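Ticket opened 2023-12-18 by Inger Briem, entertainment desk, Seltport. Assigned to Dagný Stougaard. Priority: normal.

**Summary:** Awards-night gallery pages load the wrong celebrity bio card. Affects the red carpet recap and the best-dressed list.

## Report

Opening the Hortensia Sosa profile from the recap shows the bio for Skarphéðinn Skov. Name and headline are correct. Filmography, spouse field and "related gossip" links are his. A reader wrote in to ask when the two got married. They are not married.

Seen on desktop and mobile. Clearing the browser cache has no effect.

## Log

1. Reproduced on the live site with 5 of 20 profiles from the recap. The other 15 are correct.
2. Checked the records in Karotier. All bios are stored under the right person, so the fault is on the page side.
3. Rebuilt the recap on staging with the stock gallery. Cards load correctly there.

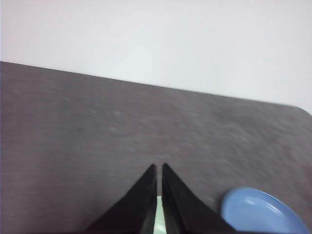
4. Compared the five bad profiles. Each was renamed in April, when the desk moved from character names to performer names for the cast of *Mudgway*. The old page addresses still redirect.
5. Found that the card lookup uses the redirect target's list position, and the list was re-sorted after the rename. Sosa's old address lands on Skov's slot.
6. Switched the lookup to the person ID on staging. Imported the five bad profiles and retested - all match.

## Second fault, same template

The short item on the *Betia* premiere after-party carried the recap's reading time. Ragnheiður Ketilsson asked for it to be handled in this ticket. The value is now calculated per article on save. Staging output after the change:

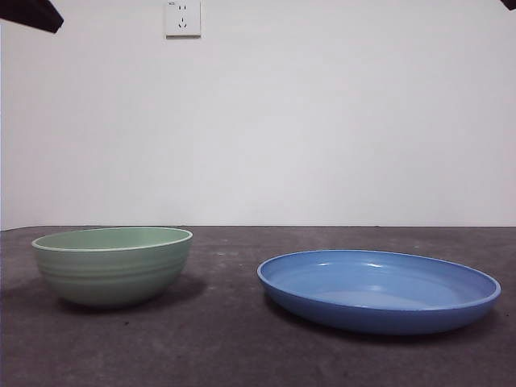
*Reading time: 7 min*

The new value matches the article text. The best-dressed list also updates on save.

## Status

Both changes deployed to live. The page cache for the recap took almost 20 minutes to expire, and two profiles showed the old card until then. Inger confirmed the Sosa profile and replied to the reader.

Still open: the "related gossip" links are built by a separate nightly job and will stay wrong until it runs. Dagný to check them before closing.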